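Getting Scuffs off a White Tabletop

White tables show everything. A pan dragged across, a belt buckle, the bottom of a grocery bag with grit in it, and you have gray streaks that a quick wipe only spreads around.

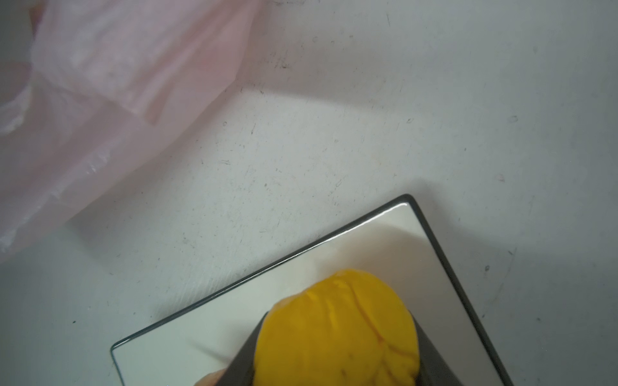 Start dry. Brush or shake off the crumbs and grit first, or you will grind them into the finish. Then wet a soft cloth with warm water and one drop of dish soap, wring it out hard, and bunch it into a ball in your hand. A bunched cloth lets you press on one spot. Spread flat, it tends to skate over the mark.

For gray streaks that stay put, make a paste of baking soda and water, rub lightly with the grain of the streak, and leave it for 5 minutes. Wipe off with clean water. Test a corner first if the surface has any shine to it. Matte tops can come up glossy in patches if you scrub too hard, and there is no fixing that.

Tiny dark specks are often dried drips. Soften them with a damp cloth laid on top for around 60 seconds, then lift them with a fingernail or an old plastic card. Skip the green scouring pads.

Keep your wet cloth on a tray while you work. Any shallow one with a rim will do. The drips stay off the part you have already dried, and you can carry the whole lot to the sink afterward.

Thin plastic bags are fine for collecting crumbs and used paper towels, but don't leave a printed one sitting on a damp white surface. The ink can transfer. Aaliyah Ross wrote in to say she lost a shelf that way in June, and rubbing alcohol got most of it out but not all.

Wash cloths after every big clean, without fabric softener. Bright colored ones should go through the wash alone the first couple of times before you use them on anything white.

Next: cleaning chair feet so they stop marking the floor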